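**Rernier** is a design studio in Peltport, known for tableware and for the street furniture of the Zurora tram line. It was started by Bontu Sisay, who had trained as a pattern maker. The first bowls were turned by hand and sold from a market stall.

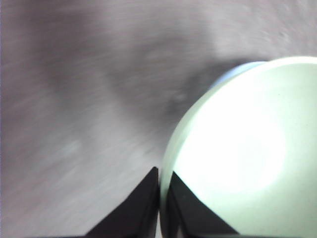

The tram commission came later and changed the scale of the work. The studio drew the shelters, the benches and the lamp posts for 13 stops. All of them use the same low curve, which Sisay first tried on a soup plate.

In the following years Rernier returned to smaller objects. The Adugna range has 7 pieces – cups, bowls and one jug – and its colors are kept soft on purpose.

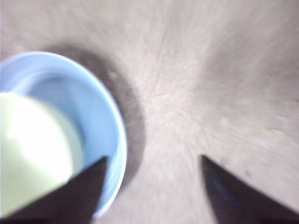 According to Sisay, the jug was the hardest piece, and three versions of it were given up before the handle felt right. Critics in Peltport were divided. Some found the range too quiet for daily use, others compared it with the tram benches.

The studio archive holds 3353 drawings and is open to visitors in June. 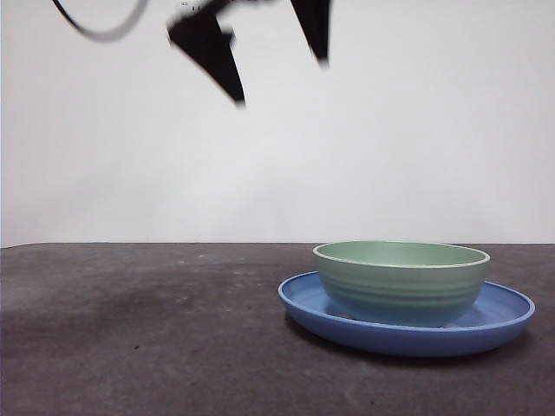 *Black gripper against a white wall.*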